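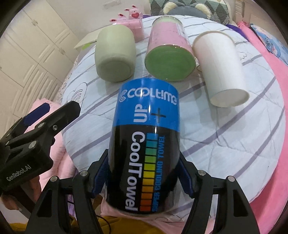 Page 5 of 136

Away goals after extra time in the Brunet Cup
Posted by Ronwood Supporters Desk

Our club drew 1-1 at Rulthorpe in the first leg. If the return match also finishes 1-1 and a goal is scored by each side in extra time, does the away goal count double? The handbook issued in September is unclear.

Vustlow Fixtures Office
It does not. Under the current competition rules, away goals are considered only at the end of normal time in the second leg. A tie still level after extra time is decided by penalty kicks — no replay is held. Questions on a specific match should be sent in writing to the competition office.

touchline400
I believe it used to count double. Check the handbook.

Rulthorpe Member Services
The first reply is correct. The relevant text is in the section on two-leg ties.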